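April, bench notes, adhesives corner

Second round on the contact cement question. For anybody reading over my shoulder: we're trying to find out why the edge binding on the Pritau repairs lets go after a winter, when the same glue holds perfectly well on everything we don't care about. The scrap strip I stuck to the side of the filing cabinet as a joke is still there. I've tried to remove it. It has outlived the key.

Stock on the shelf this morning: one can of Kadon, opened, skinned over like old pudding. One can of Kadon, new. Two bottles of Naravden water-based, which the supplier describes as "friendly." Friendly to what, the label doesn't go into.

Poured the skin off the old Kadon and kept it for the peel tests anyway, on the grounds that this is what really gets used around here at four in the afternoon. Any test done only with fresh glue is a test of some other workshop.

**Strips**

Cut from the bad end of the hide, 1 inch wide, 6 inches long, glued over 4 so there's a tail to grab. Grain side sanded with 120 on half the set, left alone on the other half. Flesh side brushed and nothing more. I marked them in silver pen, which came off on my fingers, and then in ballpoint, which didn't show, and then by cutting notches, which is what it says to do on the card above the bench, in my own handwriting.

Open time per the can is 10 to 15 minutes. Did one batch at 12, one at 5 (impatient), and one at 40 (phone call). Rolled, hammered, left overnight under the cast iron plate.

**Peel results, spring scale, pulled by hand and therefore a bit poetic**

- Kadon new, sanded, 12 min: tore the leather before the glue line. Lovely.
- Kadon new, not sanded, 12 min: came away clean from the finish, taking a little color with it. So the finish let go and the glue was blameless.
- Kadon new, sanded, 40 min: held at one end, opened like an envelope at the other.
- Kadon old, sanded, 12 min: stringy. Held better than it deserved to.
- Naravden, sanded, 12 min: still damp in the middle the next morning. Peeled with about as much resistance as a banana.
- Naravden, sanded, 40 min: much better. Second best of the lot, to my annoyance, as I had already written a rude remark about it on the bottle.

The unsanded result is the one that matters. All the Pritau pieces that came back had a heavy finish on the turned edge, and I would bet lunch that whoever did the first repair glued straight onto it. I have checked the repair book. It was me. The entry reads "edge reglued, good," and the word "good" is underlined.

**Flex**

Took the Poon flexer out from under the sink, where it has been holding up a box of zippers. It still runs, if you don't ask it to run quietly. Set it for 1,000 cycles on the sanded Kadon strip and the sanded 40-minute Naravden. Went and did the invoices with my fingers in my ears.

Kadon: a fine line of whitening along the fold, glue intact. Naravden: no whitening, but a lift at the corner 7 mm long, measured with the good ruler. I pressed it back down with a thumb and it stayed, then thought about it and came up again.

So the Naravden is softer and lets the fold move, and pays for it at the ends. A row of stitching past the corner would probably cover that. Worth trying on something that isn't anybody's heirloom.
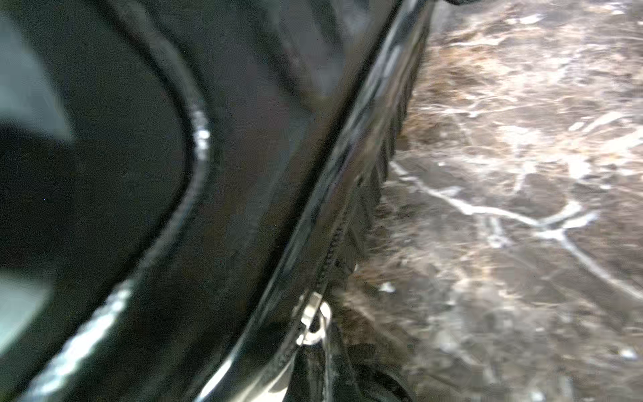 Cold is the part I haven't got to. The failures all show up after winter, and our overnight plate sits next to the radiator, so at the moment I'm testing for a failure that happens in a parked car by keeping everything at the temperature of soup. Next set goes in the freezer, between the ice packs and whatever is in the foil. Please don't eat the strips. Please also don't throw out the foil, someone may want it, though I can't think who.

Other things noticed:

- Hammering after rolling made no difference I could measure. It did make me feel better. Keeping it.
- The 120 paper loads up fast on finished grain. Tried the wire brush and it dug in at the edges. Back to paper, fresh piece for each strip.
- Acetone wipe before sanding: left a smear and moved dye onto the bench, the rag, and the cuff of a shirt I liked.
- The window has to be open for the Kadon. With it open, the dust from the sanding table lands on the tacky glue. Sand first, sweep, then open the can. Yes, this is also on the card.

To do: freezer set, same notches, same four inches of glue. Repeat the 40-minute Kadon without the phone call, to see if it was the time or the draft. Stitch one Naravden corner and put it back on the flexer. Order more 120. Find out what the filing cabinet is made of.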